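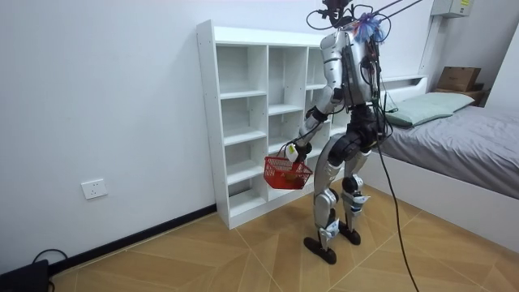

How to write about one scene from a film

I love this exercise. I've set it for every film writing group I've taught in Nivasgate, and I still do it myself whenever I'm stuck on a longer review. You pick a single scene, you watch it far more often than is sensible, and you write a short piece about what's happening in it. That's all!

What you need: a film you've already seen once, some way of pausing it, a notebook and a free evening.

1. Choose a small scene

Leave the big ending alone for now. Go for somebody making tea, two people waiting for a lift, a bit of driving. I used a kitchen scene from Kamel last time (Capucine Vasseur's second film, and a gorgeous one) where a daughter tells her father she's sold the van. It lasts under 3 minutes and I got 3000 words of notes out of it, most of them rubbish, a few of them the best I've done all year.

2. Watch it straight through

No notes yet. Write one line afterwards about how it made you feel, even if the line is "bored" or "a bit sick". Keep hold of it, you'll want it in step 6.

3. Watch it with the sound off

Mark every cut with a pencil stroke, then go back and jot down who is on screen at each one. In the Kamel scene the father is on screen for nearly all of the daughter's lines, and I had missed that completely the first time round.

4. Listen without looking

Turn the screen away and play it again. Write down every sound you can make out, including the dull ones: fridge hum, traffic, a chair. Is there music? When does it come in, and does it stop before the talking does?
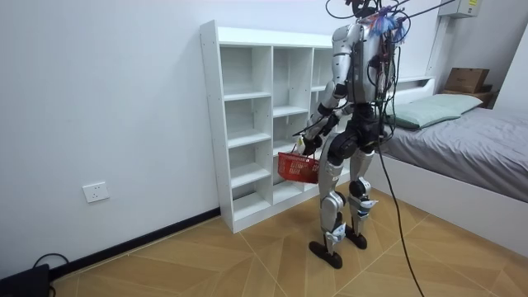
5. Follow one person

Pick whoever has the fewest lines and watch only them. Hands are wonderful for this. So are people who are listening, or pretending to. If the scene has just one person in it, follow the light instead and note where it falls as they move.

6. Go back to your first line

Now ask which of your notes explain that feeling. Usually two or three will jump out. Circle those and be brave about dropping the rest (they can go in another piece, mine often do).

7. Write the draft

Start in the middle of the scene, with something we could see or hear. Give the plot one sentence at most. Use the present tense, and say "I" if you mean "I". Try to get it done in one sitting, then leave it overnight before you touch it.

If you'd like a second scene to practise on, try the ferry queue in Dinudport, or the long phone call near the start of Hiven. The phone call is harder, as you only ever hear one side of it, so save it for when you've got a couple of these under your belt.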